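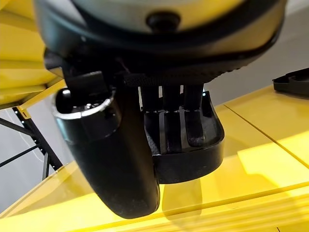
PRESSEMITTEILUNG

Dullow bringt Handtrainer Veketti in die ambulante Reha – Start für Patienten nach Speichenbruch

27.07.2025 – Der Reha-Anbieter Dullow nimmt ab sofort den Handtrainer Veketti ins Programm. Zielgruppe: Patientinnen und Patienten, die nach einem Speichenbruch das Handgelenk nicht mehr richtig beugen und strecken können. Entwickelt wurde das Gerät vom Hersteller Bodnár, Schulung und Auslieferung übernimmt Rununora.

Hintergrund: Nach der Gipsabnahme ist das Gelenk oft steif, die Unterarmdrehung eingeschränkt, der Griff schwach. Wer dann nur einmal in der Woche zur Therapie kommt, verliert zwischen den Terminen wieder Beweglichkeit. Veketti soll diese Lücke schließen. Tägliches Dehnen zu Hause, kurze Einheiten, feste Haltezeiten. Der Widerstand wird in der Praxis eingestellt und zu Hause nicht verändert.

Zum Start stehen 600 Geräte bereit. 367 davon gehen direkt an Praxen für Ergo- und Physiotherapie, der Rest bleibt zunächst im Leihpool.

„Wir sehen die Leute oft zu spät. Da ist die Kapsel schon fest und jeder Grad kostet Wochen“, sagt Fanni Rácz, fachliche Leiterin Handtherapie bei Dullow. „Mir wäre lieb, wenn am ersten Termin gemessen wird und am selben Tag das Üben losgeht.“

Erfahrungen aus der Probephase

Seit Februar lief Veketti in den Dullow-Praxen im Probebetrieb. 453 Personen haben teilgenommen. Gemessen wurden Beugung, Streckung und Unterarmdrehung, jeweils zu Beginn und dann wöchentlich. Die Auswertung ist noch nicht abgeschlossen, Zahlen dazu folgen in einer eigenen Mitteilung. Rückmeldungen aus den Praxen betrafen vor allem den Handgelenkgurt – zu kurz bei kräftigen Unterarmen. Bodnár hat den Gurt inzwischen verlängert, auserdem gibt es eine Ausführung für Linkshänder.

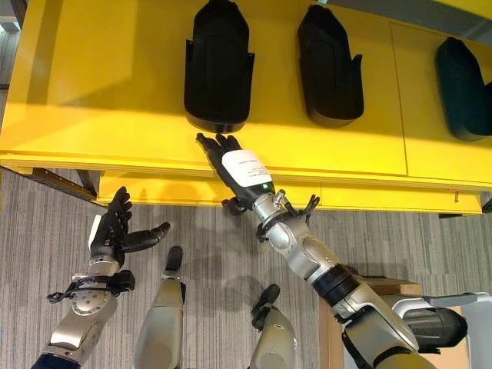

Ablauf für Praxen

Anmeldung über Rununora. Danach eine Einweisung vor Ort, ein Nachmittag, mindestens zwei Therapeuten pro Standort. Messbogen und Übungsplan liegen bei. Wichtig: Freigabe durch die behandelnde Ärztin oder den behandelnden Arzt muss vorliegen, bevor geübt wird. Kein Einsatz bei frischen Brüchen, offenen Wunden, akuter Entzündung oder Verdacht auf CRPS.

Empfohlen werden drei Einheiten am Tag. Ziehen ja, stechender Schmerz nein. Wird die Hand danach dick oder heiß, Pause machen und die Praxis anrufen. Bei Rückgang der Beweglichkeit zwischen zwei Messungen sollte der Plan noch in der selben Woche angepasst werden.

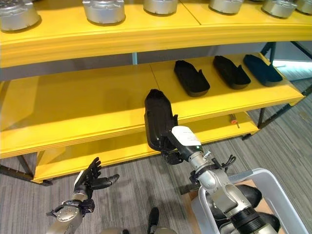 Wie lange behalten Patienten das Gerät?
In der Regel sechs Wochen. Die Praxis kann einmal um vier Wochen verlängern, wenn die Messwerte noch steigen. Danach geht es zurück an Rununora, wird aufbereitet und neu ausgegeben.

Für das kommende Jahr plant Dullow einen Leihpool von 1.000 Geräten. Gespräche über eine Variante für das Daumensattelgelenk laufen, ein Termin steht nicht fest.

Über Dullow
Dullow betreibt ambulante Praxen für Hand- und Armrehabilitation. Schwerpunkte: Nachbehandlung von Brüchen, Sehnenverletzungen, Narbenbehandlung.

Pressekontakt: Dullow, Fanni Rácz, Leitung Handtherapie. Bildmaterial und Messbogen auf Anfrage. Abdruck frei, Beleg erbeten.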